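Home Projects Tickets Wiki Parts Shelf Log In

Ticket: Gripper lets go on the lift, only sometimes, only when I've stopped watching
Status: Closed, reopened, closed
Project: Getine (kitchen-sorting arm, bench two, Cavdale workshop)
Controller: Drorkgate board, stock firmware, then not stock, then stock again

Opening report

The arm picks something up, gets partway through the lift, and the fingers open. No error and no beep. The log says the grip is closed and at target, and it goes on saying so while the item is on the floor.

It happens on maybe one lift in six. I can't make it happen on purpose. I ran the same pick for most of an evening with my hand on the stop button and it behaved like a show pony. I went to fill the kettle and heard something bounce.

What I had already tried before opening this:

- Power cycled everything. Twice, the second time with feeling.
- Swapped the gripper's USB adapter for the other one from the drawer.
- Reseated the connector at the flange.
- Raised the grip force in the config from the default to 800. The units are whatever the Hoarau driver thinks they are. The manual says "counts" and leaves it there.
- Turned the force back down after it crushed a paper cup.

Update 1

A suggestion in the workshop chat was that the fingers are slipping and never open at all. Fair question. I put a strip of tape across both fingertips, snug when closed. When the next drop came, the tape had torn. So they open.

I also checked whether my own script was sending the open command. I have written worse things. I added a line to print every gripper command with its time, and ran it until it dropped something. There was one close command, followed by nothing, followed by the sound of plastic on concrete. The script is innocent, for once.

Update 2

Reinstalled the Hoarau driver from scratch. This took a whole evening, most of it spent finding out that the installer wants a folder name with no spaces and will not tell you so. It fails at the very end with "done (1)". The 1 is the error.

After reinstalling: same fault, new version number.

Also flashed the newer Drorkgate firmware. Same fault, and the status light now does a slow pulse I don't care for. Rolled back.

Update 3

First real clue. I had been dropping things only on the left side of the table. I hadn't noticed, as the left side is where all the bins are and so that's where everything goes. I moved the target over to the right and ran the same lift over and over with no drops. Moved it back to the left and got one before I'd sat down.

So it depends on pose. I would like it noted that I spent two evenings on software. 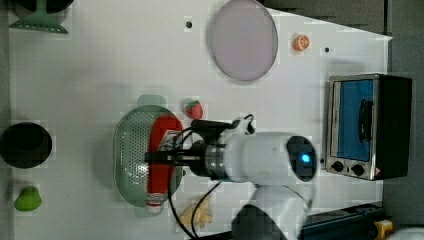

Cable strain was next on my list, and I'd been putting it off, it being the boring answer. For the test I held the wrist stretched out level to the left and had the gripper close on the bottle in the colander. In that pose the black cables arc up from behind the gripper and come back down past it, and the lower run ends up tangled with one of the pale yellow bits of toy food. I had been treating the cable as a thing that lives behind the robot. It very much does not live there. It goes wherever the wrist goes and takes a souvenir.

Next I left the arm parked, fingers closed, and wiggled things with a wooden spoon handle. The loop near the gripper: nothing. The run further back: nothing. The inch or so where the cable goes into the connector: the fingers opened at once, politely, as if I'd asked.

I did it again to be sure. Then I did it several more times, having waited a week for this fault to show up when called.

Update 4

Took the connector apart. The cable has four wires, two for power and two for data. One of the power wires had a break inside the insulation right at the crimp. It looked fine. It felt fine. If you bent it one way it was a wire and if you bent it the other way it was a decoration.

My best theory for the behavior goes like this. Power drops out for a moment and the gripper restarts. On restart it runs its homing move, and the homing move begins by opening the fingers all the way. By the time the Drorkgate board asks how it's doing, it's back up and answering. The driver hasn't sent anything new, so it reports the last position it was told to go to. Everybody tells the truth about something slightly different and I pick a bottle up off the floor.

I checked this against the gripper's own uptime counter, which I found on page two of the register list and had never read. It should have said about 4,000 seconds. It said 5.

Fix, first attempt

Cut back the bad end, crimped a new connector, plugged it in. Ran the lift on the left side with no drops. Closed the ticket and told the chat.

Reopened, 19 September 2023

It did it again. One drop, left side, full stretch.

The new crimp is good. I tugged it and metered it while bending it, and it holds. What I hadn't done was change the reason the old one broke, namely that the cable was cut for a shorter reach and the wrist hauls on it each time it goes out to the left. The plug had been pulled partway out of its socket. I pushed it back in and heard the click, and realized I had not heard that click when I put it in the first time.

So that was me. But the cable would have got there without me eventually.

Fix, second attempt

1. Made up a longer cable, 960 mm from connector to connector. The old one was shorter by most of a hand. I bought enough wire for two and made two.
2. Clamped the cable to the wrist housing just behind the flange, so that a pull stops at the clamp and the plug never feels it. The clamp is a printed saddle with a strip of bicycle inner tube under it. The first saddle was too tight and left a mark in the cable jacket. The second is on there now.
3. Left a soft loop between the clamp and the gripper, enough for the wrist to roll both ways. Rolled it by hand to both ends of its travel with the power off before trusting it.
4. Moved the wrist roll limit in a bit. It was set to allow a turn and a half, and nothing on this table needs a turn and a half.
5. Added a check to the script. It reads the uptime counter before each lift and once more at the top. If the number has gone down, the arm stops where it is and complains. I should have had this from the start. It is nine lines long and two of them are the complaint.

I also set the "hold on boot" flag, so that a restart leaves the fingers where they are and skips the homing move. Be careful with this one. It means the gripper doesn't know its zero until you home it yourself, and if you forget, it will close to a position that exists only in its imagination. The startup script homes it now, with a prompt telling you to take your hand out.

Result

Ran the left-side lift through an evening and left it going while I made dinner in the next room. No drops. The uptime counter climbed the whole way. I then unplugged the gripper on purpose in mid-lift, and the arm stopped and printed its complaint, which reads "GRIPPER HAD A NAP". I may change that.

Still open, low priority

- Loose toy food around the work area still gets hooked by the cable when the wrist comes in low. The longer cable makes this worse. I'm thinking of a light spring arm to hold the loop up, or else of tidying the table, and I know which of those will get built.
- The driver should not report "at target" from a remembered command. I've written to the Hoarau mailing list about it. One reply so far, asking whether I'd tried turning it off and on again. I said that the gripper had been doing that on my behalf.
- The spare cable is in the parts shelf bin marked GETINE WRIST, along with the old one. The old one has a knot in it so that it won't be mistaken for a good one. Please don't untie it and put it back in service.
- Anyone at Cavdale using the same gripper on bench four: check your crimp. Bend it right at the connector with the fingers closed on something you don't mind dropping.

Closing for the second time. If it drops anything else I'm opening a new ticket so this one can keep its dignity.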